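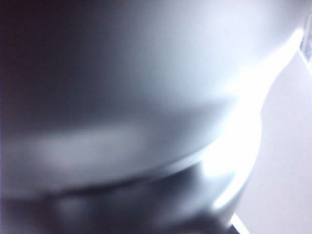
July, late, kettle on

Long one in the shed tonight and my back knows it. I went out after tea to do one little job on the arm and came in at half past eleven with grease on my good jumper. Typical!

The job was the wrist joint. It's been sagging for weeks — you'd send it to a spot, it would get there all proud of itself, then droop a few millimetres like it needed a nap. I'd blamed the motor. I'd blamed the Skestov board (which has earned it, mind you). In the end it was one grub screw backing out of the coupling. I cleaned it, put a drop of thread lock on and left it alone for 70 minutes, mostly by going inside and watching half a movie I didn't care for.

The camera down at the wrist still sees far too much of what's right in front of it. Everything close up goes to grey mush with a big white glare off to the right, and only the stuff further off has any chance of being sharp. I've printed a new bracket to shift it outwards a bit, in the grey filament because the black ran out. It's 5 grams heavier than the old one, so of course I had to redo the balance numbers. I wrote them on the back of the Warnau invoice, so don't throw that out, future me.

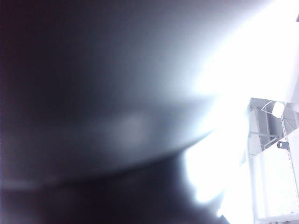 Sirkarow
Shed tinkerer, arm builder and keeper of this diary

The rack does come up nicely down the right-hand side, all those little slots in the upright, and that cheered me up no end. If I can get the program to pick out the slots I've got a ready-made ruler sitting there and I won't have to tape up any more paper targets. They curl in the damp anyway. The glare's going to be a pain though. I tried turning the exposure down on the laptop and lost the colour completely, so that's a fiddle for another evening.

After the thread lock had gone off I ran the back-and-forth test, 100 goes, nice and slow, with me perched on the paint tin holding the stop button. No droop! I did a little dance. Then I got greedy, set it going again at the faster speed, and it threw error 358 partway through and just sat there sulking. I've looked in the Pelupessy manual and it says "refer to supplier", so thanks very much for that.

My guess is the cable's pulling when the wrist rolls right over. I'll give it more slack and see. Also need M3 washers, more cable ties, and grey filament if it's on special. Oh, and put the jumper in to soak before bed.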